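3.2 Collecting the demonstrations

Every example in the Punder set was produced by a person steering the arm by hand controller, one block at a time, onto the board. We considered scripted collection and tried it for most of March. The script was fast, tidy and never tired, and the policy trained on its output learned to be fast and tidy in exactly the places where the script had been. Moved a finger's width away from those places, it put blocks down on bare tabletop with great confidence. We went back to people.

The final set holds 2,742 episodes from 17 operators. An episode starts with the gripper open above the table and ends when the operator presses the pedal, which is meant to signal that the block is down and released. Operators also pressed the pedal when they were bored, when they sneezed, and in one long afternoon at the Gill site because the pedal had slid under a chair leg. Episodes shorter than 50 frames were therefore dropped before training. Everything else was kept, including the fumbles. A grasp that slips and is tried again teaches the policy something that a clean grasp can't, and there were plenty of them to learn from.

Block layout was set by a printed card drawn from a shuffled deck of 81. The card says which pieces start off the board and roughly where they lie. It doesn't say at what angle, and we left that to the operators after finding that any angle we specified was ignored. Left to themselves, people favor pieces lying on a diagonal, perhaps because it looks more random. The set has far too many diagonals as a result, and we correct for this by weighting at training time (Section 4.1).

Operators worked from the wrist view alone, the same view the policy receives. This was unpopular. The fingers hide part of whatever they hold, and judging height over the board takes practice. Figure 3 gives the wrist view during a grasp, with other pieces lying on the table and standing on the board.

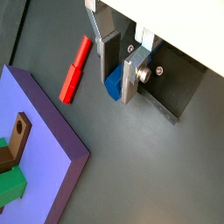

Figure 3. Wrist view with a blue block held between the fingers. A red peg lies on the tabletop beside the board.

Yaa Fiadzo, commenting on an earlier draft, objected that limiting people to the policy's view makes them worse teachers, and that a good part of our fumbles were therefore our own doing. She would have let operators look at the table directly and recorded the wrist view on the side. We think she is right about the fumbles. Our worry is the opposite case: an operator who can see around the fingers will act on things the policy has no way of knowing, and the policy will be left to guess why. The Pandov episodes, gathered before the rule was in force, are kept as a separate split so that readers can take her side of the argument and train on it.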